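The Florist in the Back Bay
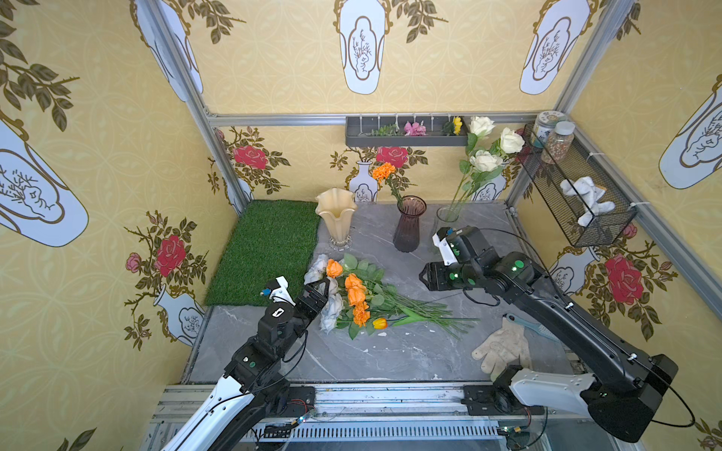
I'd been trying to get two arms to share one table for most of the winter, and by March I had learned that the table was the easy part. The hard part was that I'd promised a friend's flower stall I would try stems, and stems are awful! Blocks hold still for you. A rose rolls, snags its neighbor, and drags half the bunch along with it.

The build lives at Skadcombe, a shared workshop where I rent a bay between a kiln and a man who restores accordions. Members pay by the month and bring their own bits. My bits are two small arms bolted to a metal rail, a box frame made of aluminum posts, and a growing heap of fake flowers (I started with real ones, and after one warm afternoon I never wanted to smell a bucket again).

The wallpaper gets the most comments. It's big red roses on pale yellow, and I picked it on purpose, as stalls are busy places and I wanted the cameras to suffer a little. Lionel Staniforth, who taught me nearly everything I know about wiring, took one look and asked if his grandmother was in there. He also told me I'd regret it. He was right for 12 nights running, while the software kept trying to pick flowers off the wall.

What got us past that was boring. I drove the arms by hand, over and over, lifting a stem and putting it in a vase, and saved every try. The first 200 were useless, mostly thanks to me. I was grabbing too close to the bloom, so the heads bent and the stems swung all over the place. By 800 I'd slowed down and started gripping lower, and the arms picked up the habit too, which was a strange little thrill.

Money, then. I had set aside $500 for the frame and all the dressing, and I blew through it on vases. I like vases! I have a tall purple ribbed one I won't let the left arm near, and a cream one with a ruffled rim that I should have left in the shop. The mesh basket is held on with cable ties, and so is a fair amount of my self-respect.

I call the whole thing Godance, after a typo in my notes where I'd meant to write "guidance." Lionel wants a proper name and a proper cover for the wiring along the front. He can have the cover. Next I'm moving on to mixed bunches, roses and tulips together, and I've already told the stall not to expect anything before summer.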